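2018-07-08
Gripper notes, fridge task

Day two with the new hand-helds and I'm already a convert! We ran them against the old Pruswood pair, same fridge, same food, same operator (me), and the difference in how my wrists feel at the end is huge. The Pruswoods are fine for boxes, but the trigger is stiff and by the second half of a session I start cheating, squeezing early and dragging things off the shelf.

Numbers first, before I get carried away. 30 pick-and-place runs with each pair, fridge to table and back. Pruswood: 20 clean. New pair: all but four. I'm counting a run as clean only if nothing gets dropped, nothing gets bumped over and the tracking stays locked the whole way through. Most of the Pruswood failures were tracking, so it isn't a fair fight on the fingers alone. Still – wow.

Things I like:
The curved fingers. Round stuff used to squirt out sideways and now it settles into the bend, even when I come in a bit crooked.
The cubes sit far enough back that my own knuckles don't hide them. On the old pair I lost the left one every time I turned my palm up.
Little green light on each one. Such a small thing and I love it, I can check it without turning around to the screen.

Things I don't like yet:
Right-hand cable. It wants to run down over my wrist and it tugs when I reach low. Tried tape, tried a velcro loop, the loop is better.
Opening width. Great for a tomato, tight for anything fat. Tuncombe sells a wider finger set, price unknown, I've written to them.
The fridge door. I can open it with either hand but closing it means a shove with the side of the finger, and that probably isn't something we want the arm to learn.

Log is at 2,622 episodes in total now, 555 of them with the new pair if I include the practice ones from yesterday (I wouldn't, they're messy). Irkus controller firmware unchanged for all of it. Left tracker offset redone this morning after I knocked the cube on the table edge. Old offset saved next to the new one.

Last thing before lunch was fruit in the left gripper, right one kept open and ready for the door. Fingertip pinch only, to see how little contact I can get away with.

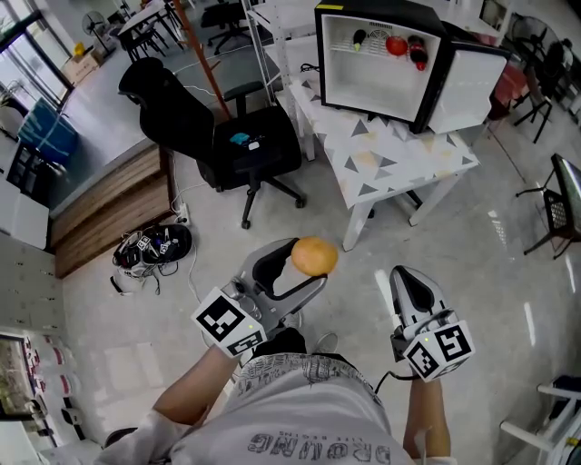
Iveta Tóth wants the pinch runs kept apart from the full-grip ones, and she'd like the Pruswoods tried again with the new cubes bolted on before we call a winner. Fair point, it would take the tracking out of it. The bolt pattern doesn't match, so I need an adapter plate. Zelenák can cut one if I get the drawing over.

To do: drawing for the plate, longer cable for the right side, ask Danica Štefanec if the November finger pads are still in her drawer. Battery on the left one to be charged overnight.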